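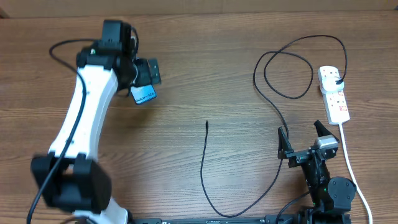 ## Section 4: Unboxing, first switch-on and charging

By now you should have finished Section 3 and cleared yourself a decent stretch of table. If you haven't, please do go back and do that first, as the rest of this section is so much pleasanter when you aren't hunting for a cable under the post. The steps are written for the phones we hand out at the Ovelton and Trindby branches, but most of them will serve you well enough for any modern smartphone you happen to have been given.

Set aside a quiet half hour, make yourself a cup of something, and put the cup well away from the phone.

### 4.1 Taking the phone out of its box

1. Hold the box over the table and never over a hard floor. Lids can be snug, and the bottom half sometimes lets go all at once.
2. Ease the lid up slowly with both hands. Please don't shake it!
3. Lift the phone out by its long edges and lay it face-up on the table.
4. Look under the paper tray for the little metal pin that opens the SIM drawer. It is very small, so pop it in a saucer straight away.
5. Keep the box. The label on it carries the serial number, and the Fujimoto cover plan will ask you for it if you ever need to make a claim.

**Note:** If the phone arrived with a film over the glass, peel it from one corner in a single gentle pull. A film that has been half lifted and pressed down again makes the screen feel sticky under the finger, and people then think the touch isn't working.

### 4.2 Switching on for the first time

1. Press and hold the side button until the maker's name comes up, then let go.
2. Choose your language. English (United Kingdom) is usually some way down the list, so keep scrolling.
3. Join your home Wi-Fi. The password is normally on a sticker on the router, and capital letters do matter.
4. Follow the questions one at a time. Anything you aren't sure of can be skipped and set later from the Settings menu.
5. When you reach the home screen or the lock screen, stop there for the moment and have a sip of your tea. 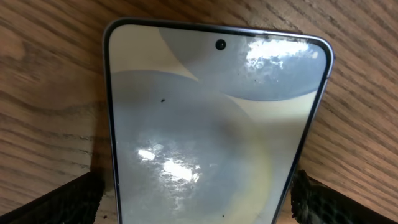 It's worth spending a minute on the brightness before you go any further, particularly if you sit under a ceiling light. Swipe down from the top of the screen and you'll find a slider with a little sun on it. Slide it until you can read comfortably without leaning in. If a lamp still shines back at you off the glass, tilt the phone a touch or move your chair — turning the brightness all the way up only drains the battery sooner. A wipe with a dry, soft cloth does wonders as well.

**Caution:** Don't use window spray or kitchen cleaner on the screen. The coating on the glass doesn't care for either.

### 4.3 Connecting the charger

Your phone may well have some charge in it already, but we like to see it filled up properly before the long first round of updates. These can come to 3000 MB or more, and it's very tiresome when the battery gives out in the middle.

1. Plug the charger into the wall or into an extension strip, and check that the socket is switched on. Strips with a separate switch for each socket catch all of us out sooner or later.
2. Straighten the cable and undo any tight loops.
3. Find the charging port in the middle of the phone's bottom edge.
4. Line the plug up squarely and push it in until it stops. It should need very little force.
5. Wait for the battery symbol to appear. Give it 10 seconds before you decide that something is wrong.
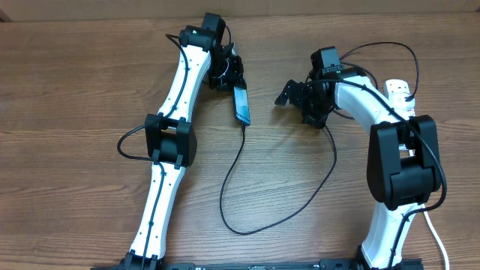 The cable is the part that wears out first, and it nearly always goes just behind the plug. A bit of kindness there will save you buying another. If you pick the phone up while it's charging, let the lead hang from the bottom in an easy curve and rest on the table, as the black one does here, so that there's no sharp bend at the port. When you want to unplug, take hold of the plug itself and draw it straight out. Tugging on the cord loosens the port, and a repair at the Stultbridge workshop takes far longer than anyone likes to be without a phone.

**Caution:** Never charge the phone under a pillow or a folded blanket. If it feels hot to the touch, unplug it and leave it on a bare surface until it has cooled.

**If it won't charge:** try another socket first, then another cable. Have a look in the port under a good light, too, as pocket fluff packs down in there surprisingly firmly. Don't go poking about with the SIM pin — bring it in to Nanami Tsuchiya at the Ovelton desk and she'll clean it out for you while you wait.

Once the battery is full, carry on to Section 5, where we put in the SIM card and move your contacts across from the old phone.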